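What Happens to a Tea Towel? My Project on Household Cloth and Where It Ends Up

by Defne Uysal

I picked this topic because of a drawer. My gran has a drawer in her kitchen in Giltbridge that you have to open with your knee against the cupboard underneath, and it is full of cloth. Tea towels, tablecloths, napkins, half a pillowcase, a thing with a drawstring. I asked her when she last used the ones at the bottom and she said "they're for good", and when I asked what good meant she told me to shut the drawer.

So my question was: how long do people keep ordinary household cloth, and what do they do with it when they've stopped using it? I didn't include clothes. Everyone does clothes (fast fashion, landfill, all that) and I wanted something a bit smaller that I could find out about by talking to people.

How I did it

I wrote a questionnaire with nine questions and gave it to 28 households, mostly on our estate and a few through my mum's work. My teacher, Ms Kahraman, made me cut it down from twenty-two questions, and she was right, because even with nine people started getting bored at about question six and writing "same as above" when there was nothing above that it could be the same as.

I also asked everybody to pull out every piece of household cloth they owned that wasn't bedding or bath towels and write down how many there were. I thought they'd refuse. Most of them loved it! One lady rang my mum to say she'd found a tablecloth from her engagement party. The grand total came to 783 pieces, which made me laugh out loud when the calculator said it. That averages out at just under 28 each, so nearly the same as the number of households, and it confused me for a whole evening because I thought I'd typed something in wrong.

The last part was visiting Polat, the alterations and repair shop by the bus station. Kevser Kahraman (yes, my teacher's first name is Kevser, and yes, the shop is her aunt's, that's how I got in) came with me for the first visit and then I went back by myself. I sat on a stool next to the pressing table for two afternoons in December and asked too many questions.

What I found out

The household with the most had 59 pieces. The one with the fewest had 2, both tea towels, and he is a student who eats at his sister's.

The oldest thing was hard to prove. People say "oh that's ancient" but they don't have receipts. I decided to only count something as old if the person could connect it to an event, like a wedding or moving house. Going by that, the winner was a linen runner that came with somebody's grandmother when she married. It has a burn on it the shape of an iron and it still goes out every New Year with a fruit bowl on the burn.

Here are the main reasons people gave for keeping cloth they don't use. I've put them in the order of how often they came up:

It was a present.
It might come in useful.
It belonged to someone who has died.
It's from a holiday.
I forgot I had it.

I expected "might come in useful" to be top and it wasn't. Presents won easily. Several people told me they don't even like the cloth but the person who gave it to them visits, so it has to be somewhere in the house in case.

The souvenir ones were my favourite to look through. Nearly all were tea towels with a map or a recipe printed on them and hardly any had been washed. My neighbour has one from Tirnavano with the ferry times on it, and those must be hopelessly wrong by now, but she said she likes knowing when the boat used to go.

Patterned or plain?

I added this bit halfway through, after noticing that the plain cloths were the worn-out ones. When I went back and asked, people agreed that they grab a plain one for drying up or wiping and save the ones with pictures. Children's prints were the exception. Anything with cartoons or animals on it got used to death, for picnics and painting and under high chairs, and then it was kept anyway because it reminded them of when the kids were little. One dad went quite quiet about a bib.

The shop side

At Polat they mend household cloth far less than they used to. It's nearly all trouser hems and zips now. A tablecloth costs more to mend than a new one does to buy, so the only people who bring them in are the ones who'd be upset to lose that exact one. I was shown how to darn a small hole by weaving across it, and mine came out like a scab. The second go was a bit better and I've stuck both samples in the back of the folder.

I also learned that the best way to make a cotton cloth last is very boring. Wash it cooler, don't leave it bunched up damp, fold it along different lines each time so that it doesn't wear through at the crease. I've told my gran about the folding and she said she knew that before I was born.

When cloth does leave the house it mostly goes in three directions. It's cut up for cleaning rags, it goes in the charity bag, or it goes in the bin. Hardly anybody knew that some charity shops will take worn cloth as rag if you label the bag. I didn't either until I asked at Flandunine, the second-hand place on the high street, where they have a separate bin for it out the back.

What I'd change

I'd ask fewer people and spend longer with each one. The numbers are fun but the stories were what I kept writing in the margins, and I ran out of margin. I should also have decided at the start if an apron counts. (I said yes to some people and no to others, so the total is a bit wobbly, sorry.)

I'd like to have weighed everything too. Ms Kahraman says that's a different project.

Pictures

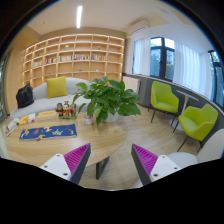
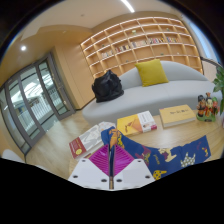
Two views from the same place. The patterned cloth is in the second one, on the round coffee table.

Thank you to all the households, to everyone at Polat for the stool and the tea, and to my gran, who has let me have one napkin out of the drawer.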